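26/12/2021, bin picking, Plimisico cell

Picked up where we left off in October. The goal is still 3000 labeled grasp attempts for the Covum model before we change anything on the gripper. The count stood at 712 when I started.

Parts are the red and green bars again. The reds are the longer ones. I scatter them by hand, let the arm work the front bin, and reset when it gets stuck or the floor is clear. Each attempt saves the fixed camera view, the approach pose, finger width and a pass/fail from the finger position after lift. 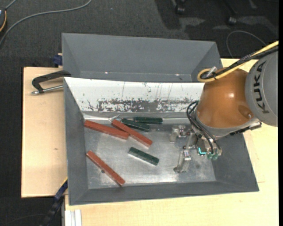 Bars near a wall are the ones we're short of. The sampler likes anything in open floor and will pick that first, so the wall cases only come up late in a round, and then I tend to reset too early. For the next 10 rounds I'll push at least one bar up against a side by hand and let it try until it gives up.

Glare off the bin floor is still a nuisance. The metal is scuffed and the bright patches move with the room lights. Two rounds had the detector drawing a box on bare floor. I kept them in and tagged them "glare" so Tefera can filter on it.

Lost 9 attempts to a logging fault: poses written, no images. Deleted those from the index. The script now stops if the image folder doesn't grow.

To do:

- check the clamp before each session; the bins must not shift against the calibration
- copy today's set to the Brestgate drive
- try green bars only for one round, lowest approach angle
- ask whether failed grasps that still move a bar get their own label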